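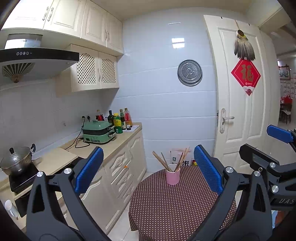 Which party carries the cost when a client revises the scope after the baseline schedule has been signed? Under the terms now used at Destumer, the client carries the cost of the added work, and the project office carries the cost of replanning, up to 25 hours per project. Hours past that limit are billed at the standard rate and must be agreed in writing first.

Notebook entry, March 3, 2026
Project office, Aksoy account
Entered by Necati Güler

The Aksoy schedule was reopened this morning following receipt of change request 7. The request moves the records room from the second phase to the first and adds a review of the 1919 wing, which had been left out of the original scope at the client's own wish. The survey of that wing on file is incomplete. The ceiling heights are missing for the north side, and two of the floor plans carry different room numbers for the same rooms.

The baseline was copied before any edits were made. The working copy is saved as Aksoy rev D. Colleagues are asked not to open rev C except to read it.

Effect on the schedule, as entered:

Records room: start moved forward by two weeks. Florik has confirmed that its crew is free for the first of these weeks only. The second is unconfirmed.
1919 wing: 50 hours allowed for survey and review. No allowance has been made for repairs of any kind.
Client sign-off, phase one: unchanged for the present. The float on this item is down to three days.

Replanning hours used to date on this account come to 14, including today. The running total is kept on the inside cover of this notebook and should be updated by whoever makes the next change.

A call was held with Plosisano before noon on the matter of the delivery slots. They can hold the current slots until the client replies, but will require a deposit of 70 percent if the slots are moved again. The January agreement says 50 percent. I have asked them to point to the clause they are relying on and have not agreed to the higher figure. Please do not discuss the deposit with them by phone until their answer is in.

One error found in our own work. The link between the permit task and the first delivery was set as start-to-start when it should have been finish-to-start. It has been corrected in rev D. The same link type appears in the template - other accounts built from that template need to be checked, beginning with the two opened in January.

Still open:
Missing ceiling heights, north side. Requested from the client.
Florik, second week.
Plosisano, deposit clause.
Written approval of change request 7. The copy on file is initialed but not signed, and work on the wing is not to be booked against it.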